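Coffee corner first, desk second: a morning with Flurina Auer

Tuesday, September 1, 2020

Flurina Auer does not sit down for the first ten minutes. She moved her two-person translation business, Lallinley, into the old Grimside building in May and the thing she set up first was the coffee table. Before the internet. Before the chairs.

"I had one box open and it was the coffee machine," she says. "White one, capsules. Small. I wanted a filter pot but my sister said no, you'll leave it on all night. She was right."

The table is pale wood with a long grain, bought from a guy at Plostero who was clearing out. Price, 54 dollars. She talked him down from 89 and is still pleased about it.
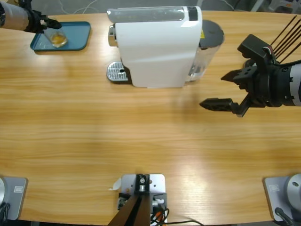
What gets her going is the tray. A teal one, and she has opinions.

"Everything lands on the tray. Glass, spoon, whatever. If it's on the wood I get a ring, and then I'm sanding on a Sunday." She likes glass over mugs too. "I want to see how strong it is. My mother thinks thats crazy."

How many a day? Long pause. "Six. Write four."

Capsules were the hard part, she says. Onyshchenko, the shop downstairs, sells them in packs of 10 and she used to tip them all in a drawer. Now they're sorted by color, decaf at the back "where it belongs."
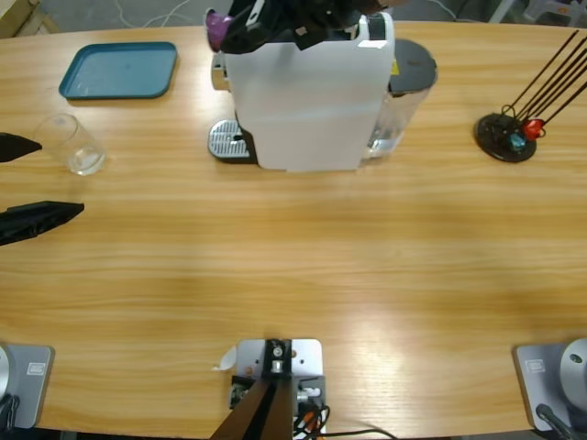
Cleaning is quick. Drip tray out every evening, rinse, back in. The water tank she refills in the morning, never the night before. Descaling she puts off, admits it, changes the subject.

Anything she'd do diferently? "Bigger table. No, wait. Same table, move it nearer the sink." Then the phone goes and she's off down the hall with it.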